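About us

Pusmont is a small language school above the bakery on Paquette Street, and we love what we do! We teach French and Italian to grown-ups, mostly in the evenings, in groups that never go over 22.

We opened with two classes and one very loud radiator. Now there are 27 classes a week, a lending shelf that keeps spilling onto the stairs, and a film night every Friday (subtitles on, talking allowed). 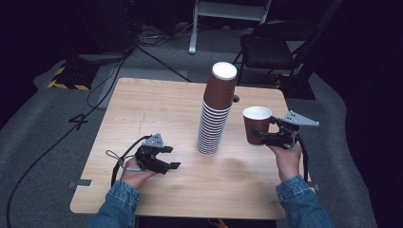 Paper cups on the table

Breaks matter to us. Lessons stop at half past seven for almost 30 minutes, and that's often when the shy ones start chatting – usually about food, sometimes about the Cirau trip we run each February.

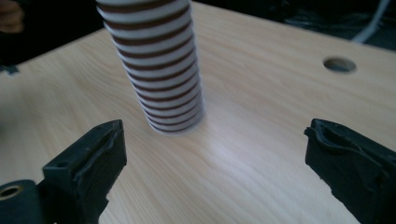 Joining a class

You can start in any month. Come and sit in on a lesson first, see if you like the group, and ask us anything you want.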